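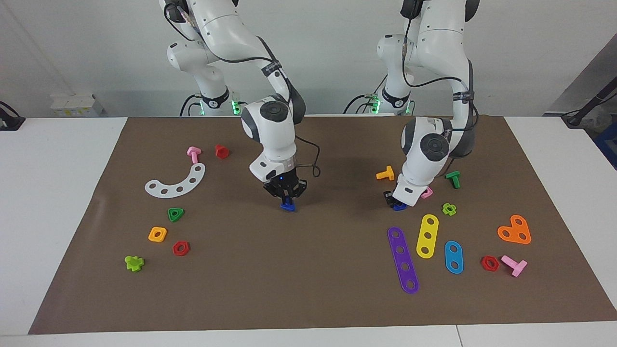 Plurwood Puts the Bolts Back on the Floor

Toy maker's new building set comes with no instructions, a good many holes and a brown mat to lose the pieces on

March 31, 2020. Plurwood, the toy maker that once sold a wooden farm with no animals in it and called this a feature, today announced Barero, a set of oversized plastic bolts, nuts and perforated plates for children aged 3 and up. It goes on sale in May.

Barero has no theme. There is no castle to finish and no rocket on the lid, and the company has resisted several requests from its own sales department to add a dinosaur. Children get plates with holes and things to put through the holes. What they make of it is their affair.

"We spent two years on this and most of that time went on the color pink," said Maiara Assunção, head of design at Plurwood. "I have opinions about pink now that I did not have before, and my family has asked me to keep them at work."
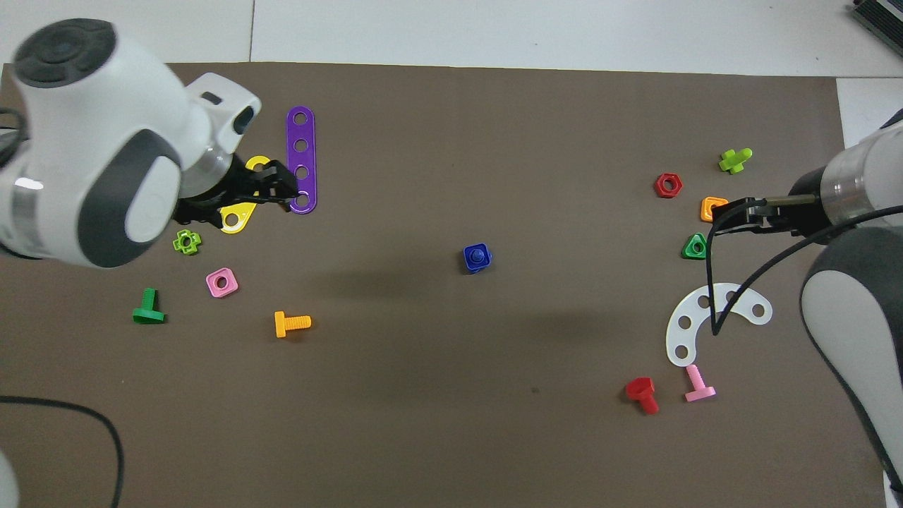
Reading time: 2 minutes

The pieces are meant to be told apart from across a room, or by a bare foot in the dark. A pink nut is square with a round hole through the center. A lime-green one is shaped like a flower. Among the plates are a long purple strip with four holes and a yellow one that is more or less a triangle, a shape the design team argued over for longer than it would like printed. Bolts come in orange, dark green and blue, and the small blue one will stand on its square head if you set it down nicely.

The set was tried out by 20 families before the final molds were cut. Shewit Tsegaye, who ran the trials, reports that parents tended to build towers and children tended to sort everything by color, take offense at the result and start over. One father asked for a manual. He was given a blank sheet of paper, and he has since stopped replying to emails.

Plurwood recommends playing on a large plain mat, preferably brown. Bright pieces show up well against it, and so, the company concedes, does anything else that happens to be bright. The mat can be gathered at the corners when supper is ready and emptied into the box in one go, a method that is loud but quick.

The box was drawn by Mészáros, the packaging studio behind Plurwood's earlier sets, and holds 269 pieces. The lid closes over all of them provided the plates go in flat. Hauke Böttcher, who looks after customer service and expects to hear about the lid, asks that people try the plates flat before they write to him.

Spare nuts will be sold separately. Plurwood has met children.

Press contact: Ilse Meinecke, Plurwood press office. Review sets are available on request and do not need to be returned sorted.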